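Refacing vs. replacing kitchen cabinets: is the refacing quote a joke?
Home Forum > Kitchens > Cabinets and Counters

steltonthorpe_sam
Got a refacing quote from Mondal Kitchens last night and I'm trying to figure out whether I'm being taken for a ride. Existing boxes stay, new doors and drawer fronts, and they glue a matching skin on the face frames. The salesman said it would "last as long as new cabinets" at least four times in one visit. The boxes are original to the house and I don't think anyone has ever taken care of them. Has anyone here lived with refaced cabinets for more than a couple of years? I don't need to hear from people whose install was last month.

Vinh Tô
Seven years on mine. Doors are fine. The skin on the face frame next to the dishwasher started lifting in year two, I glued it, it lifted again, I glued it again. Everything away from steam looks the way it did when they left.
So "as long as new cabinets" depends a lot on which new cabinets he has in mind.

kneath_a
I hung doors for a living for a long time and I'd be careful with anyone who talks about the doors first. Doors are the easy part. What you want to know is whether the boxes are square and whether the bottoms under the sink are swollen. Did he open the sink base? Did he put a level on anything?

steltonthorpe_sam
He opened it, looked in, closed it. No level. He had a tape measure and a tablet.

kneath_a
Then he measured for an order. He didn't inspect a thing.
Arwel

Josefien Maes
I'll push back a little. We refaced in the Brudville house and I would do it again tomorrow. No plumber, no torn up floor, and the counter stayed where it was. People on this board act like refacing is a scam because they're comparing it to cabinets they would never pay for anyway. If the boxes are solid, why send them to the dump?

Vinh Tô
"If the boxes are solid" is carrying a lot there.

Josefien Maes
Sure. So check them. It takes a flashlight and an afternoon.

steltonthorpe_sam
My other worry is the look. They're pushing a white wood-grain finish, raised panel, and I can't decide if it's nice or if it's going to scream 'plastic' in five years. I don't trust showroom lighting.

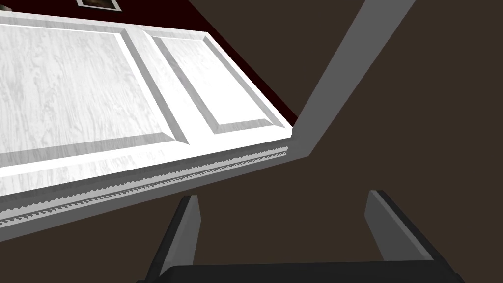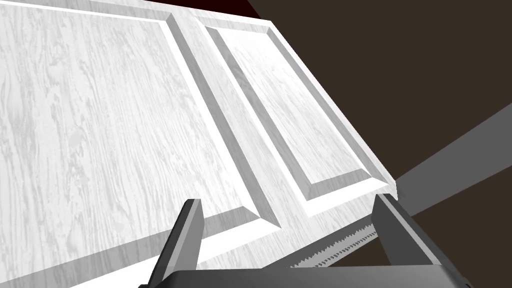

What finish should I ask for if I want doors that can take real cleaning?
Sơn Châu: Ask for a factory-cured paint or a good thermofoil with the edges fully wrapped, and get the cleaning instructions in writing before you put down a deposit. If the paperwork says "damp cloth only," believe it. My sister has the cheap stuff and the corners by the stove went yellow and then let go.

Lâm Tạ
I'd skip thermofoil anywhere near an oven. I know there are people who swear by it. I've also peeled it off with my fingers at my old rental in Prestlow, whole sheets, like a sticker.

Sơn Châu
Was there a heat shield between the oven and the doors?

Lâm Tạ
There was not. Landlord special.

Sơn Châu
Well, that's the landlord then. The same foil with shields on both sides of the range would probably still be on there.

Lâm Tạ
Maybe. I don't want a door that needs a bodyguard.

kneath_a
Raised panel collects grease in the bevel, whatever it's made of. Plain flat doors wipe down in half the time. And ask what happens when you need one replacement door down the road. Printed grain patterns get discontinued and then you own a kitchen with one odd door in it.

steltonthorpe_sam
I asked him that. He said they "keep most patterns on file."

Vinh Tô
Most. Ha. Get that in the contract or buy a spare door up front. I paid 200 for an extra drawer front and it's been sitting in the garage ever since. Best money in the whole job as far as I'm concerned, after the dog got at the one by the back door.

steltonthorpe_sam
OK, so I went at the sink base with a flashlight and a screwdriver this morning. Back left corner of the floor is soft. The rest seems hard. Is that one bad box or is it a sign?

kneath_a
Could be either. Pull the kickboard and look at the bottom edges of the boxes on both sides. If they're puffy, water has been traveling. If they're crisp, swap the sink base and reface the rest.

Josefien Maes
A plain sink base from a home center is cheap. It gets the same skin as everything else. That's what we did and I can't tell which one it is anymore.

steltonthorpe_sam
The replacement quote from the other place came in 2,000 higher with a soft "plus counters if they crack coming off." So it could be a lot more than that. I'm going to pull the kickboard tonight and then call Mondal and ask who pays if the skin lifts by the dishwasher.

Vinh Tô
Ask them how long they pay, too. Mine was one year. It lifted in two.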